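Shirts, week three

I said I would write up how the folding work is going, mostly so that I stop answering the same questions in messages. I have been on it for three weeks now. The job is to fold clothes, again and again, with a gripper in each hand, so that the recordings can be used to train a policy. I do the folding in the mornings and help sort the recordings after lunch.

The count stood at 1,238 episodes when I left this afternoon. That includes everybody's, and it includes the ones we will throw away. My own best day is 103, which was towels, and towels are easy. On shirts I am pleased with 50.

An episode goes like this. You pick up the shirt, drop it on the table from chest height, and leave it how it lands. Then you start the recording, spread it flat, fold in the sleeves, fold the bottom up to the collar, let go, and bring both grippers back to the sides. Stop the recording. Shake the shirt out and do it again. A good one takes me less than a minute. A bad one takes longer and usually has a sleeve in the wrong place at the end.

We argued a fair bit about the dropping. In the first week I was laying the shirts down fairly neatly without noticing I was doing it, and Javiera Sosa spotted it when she looked through my batch. The starts all looked alike. A policy trained on those would be fine as long as someone tidied the shirt for it first. So 56 of mine went into a separate folder and I began again with proper heaps. I was annoyed for an evening, but she was right.

Polo shirts are harder than T-shirts. The collar is stiffer than the rest and wants to stand up or fold over on itself, and the placket pulls the front to one side if you lift from the wrong spot. What I do now is find the collar first, whatever the rest of the heap is doing, and work down from there.
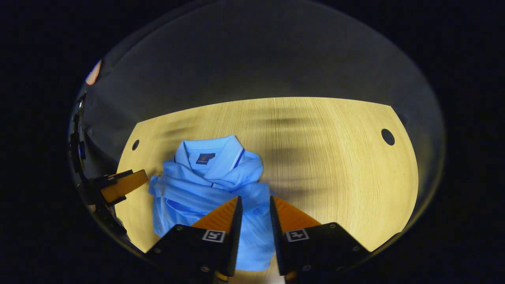
Garment Handling Group, Ondomier

The pale blue polo is the one I know best by now. It has a darker stripe along the collar edge, which helps when I am looking for somewhere to start, and I would guess it helps the model too. Troels Vestergaard worries about that. If the policy learns to look for a dark line, it will be lost on a plain white shirt. His answer is to mix in more plain ones, and he has a list of what to buy. I haven't seen any of them yet.

Some things I have picked up, in case anyone reading is about to start on the same sort of work.

Go slower than you want to. When I first got the hang of it I sped up, and the recordings were worse. The fingers blur and the cloth moves after you have let go of it.

If you miss a pinch, try again and keep recording. I used to stop and delete. Javiera wants the misses kept as long as you recover, so the policy has seen what a second go looks like. If you drop the whole thing on the floor, that one does get deleted.

Keep your hands apart at the start. If one gripper is already over the cloth before you have decided where to pinch, you end up working round it.

Rest your wrists. The grippers are not heavy for ten minutes but they are heavy by eleven o'clock. I put them down every 20 episodes and walk to the kitchen.

Macario Palacios ran a first training on the shirts we had at the end of last week. I watched some of it. It found the collar more often than I expected and then pulled too hard, and the shirt came off the table twice. He thinks more examples with the shirt close to the edge will help, so that is what I am doing for the next few days.

After that it is trousers, which I am told are dull but quick. Araceli Aguirre did the early trouser sessions at Listow and has promised to send me her notes – if they arrive I will put the useful bits in the next post.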